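Section 4: Folding and Putting Away

Before you begin

Section 3 left you with a dry load and, if you followed the advice on pegs, no marks in the shoulders. Section 4 covers getting that load flat, folded and into the Florero drawer unit before somebody sits on it. You will need the Triltomeo folding board, the Lencho mat and a table you can stand at without stooping. The floor will do. Your knees may have opinions.

The board is 90 cm across when open and folds in half for storage. It ships in the closed position with a strip of tape over the catch. Remove the tape. A surprising share of the letters we receive about boards that won't open concern the tape.

4.1 Setting up the board

1. Lay the Lencho mat on the table, grippy side down. The grippy side is the one that picks up crumbs.
2. Put the board on the mat with the hinge running away from you.
3. Press the catch and open both wings until they click. There are 2 clicks. If you hear only one, close the board and start again.
4. Push down gently in the middle. The board should sit flat and stay quiet.

Caution: Keep fingers clear of the hinge while the wings are moving. The hinge has no malice in it, but it has a good spring.

Note: The board isn't an ironing board. It will not forgive you for trying.

4.2 Sorting

Sort by type of fold, whatever your family has always done about sorting by owner. Flat things (tea towels, pillowcases) go in one pile, things with sleeves in another, and anything with a hood in a third. Socks are dealt with in Section 6, which is short and not very hopeful.

Fitted sheets are beyond the scope of this guide. Manee Jitpraphai, who wrote the original edition, gave them a full chapter with nine diagrams, and the version you are reading is shorter for a reason.

4.3 Folding a top

1. Do up any zip. Leave buttons alone except the top one.
2. Lay the garment face down on the board with the collar level with the upper line.
3. Smooth from the middle outwards with the flat of your hand. Two passes are plenty.
4. Bring the left wing over and back. Bring the right wing over and back.
5. Tuck any sleeve that has escaped. One generally has.
6. Lift the bottom hem to the collar and press once.

Note: If the finished fold is wider than the drawer divider, the garment was not centred. You can refold it or you can move the divider. We know which you'll do.

4.4 Garments that arrive in a heap

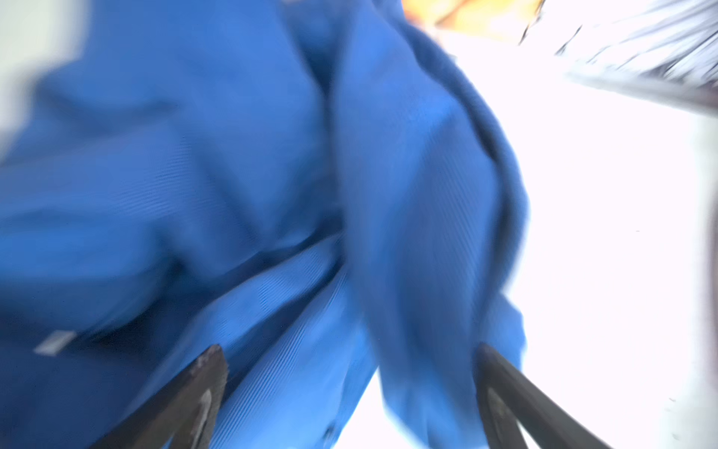
Heaps are the natural state of laundry, and the board is of no use until you have dealt with one. Begin by finding an edge. In a bunched-up piece of ribbed or twill-like cloth the folds are deep enough to hide most of what you want, so follow a long rolled edge, such as the one down the right side of this blue fabric, and ignore the puffed bit on the left, tempting though it is to grab. A small pale patch showing in the folds may be a label, in which case it's worth a closer look, as labels are often sewn near a seam or a collar.

1. Take hold of the edge with both hands, a forearm's length apart.
2. Lift until the cloth hangs free of the table.
3. Shake twice, away from your face and away from any mug.
4. If the garment is inside out, put it right now. It won't improve in the drawer.
5. Lower it on to the board and carry on from 4.3, step 2.

Caution: Never pull a heap from the top. You will get one garment, one sleeve of the next garment, and a tea towel you thought had been lost in February.

4.5 Loading the drawers

The Florero unit takes folded tops standing on end, like files. Put heavy things at the bottom and things you wear every Monday at the front. Leave a hand's width spare in each drawer so the runners can close without help from your hip.

If you have the Gredus lid fitted, check that nothing is poking up before you shut it. The lid is rated for 2000 openings, and most of those are spent on one stubborn collar.

Spare dividers are sold singly, part 129. The drawer they fit is printed on the bag, so read the bag before you throw it away.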